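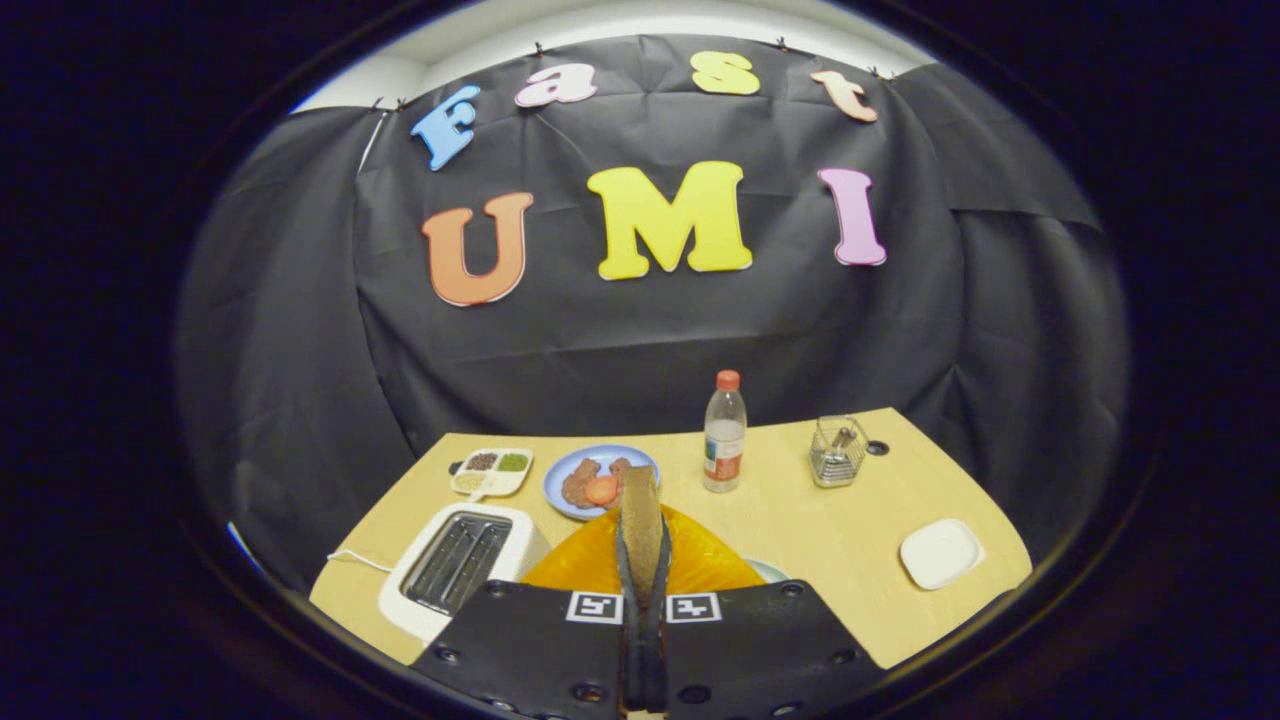
Cornet valves sticking after a long sit, which oil?

Roxana Mosquera
Jul 4, 2020

Picked up a second-hand cornet, a Deler, serial ends in 974. Hadn't been played since 2019 as far as the seller knew. First valve is fine, second comes up slow, third stays down unless I pull it. I play 2nd part in a town band and we have a march book to get through, mostly in flats, so third valve gets a workout. Have oiled it with what came in the case (no label). Worse if anything. Is this an oil thing or a repair shop thing? Don't want to spend more than the horn cost me.

Viola Parisi

Clean first, oil after. Old oil goes gummy and new oil on top just makes paste. Take valves out one at a time, keep them in order, lukewarm water and a drop of dish soap, NOT hot, hot water can lift the lacquer. Pull a lint free cloth through the casings. Rinse, dry, then oil. Check the felts while your in there, and that each valve is back in its own casing with the number facing the right way. If third still hangs after that it's probably a dent in the casing or a bent piston. Shop job. Dont sand it, whatever anyone tells you.

Anselmo Usuga

mine did this, used Plillton heavy, fixed

Ulises Nina

Agree with Viola on the cleaning. Heavy oil suits worn valves but on a tight one it'll slow things down more, so I'd try a light one first. Also check you're not squeezing the horn. Left hand grip on the third casing can bind it on thinner made cornets. Paid $66 for a chem clean in March, well worth it, colour came back too.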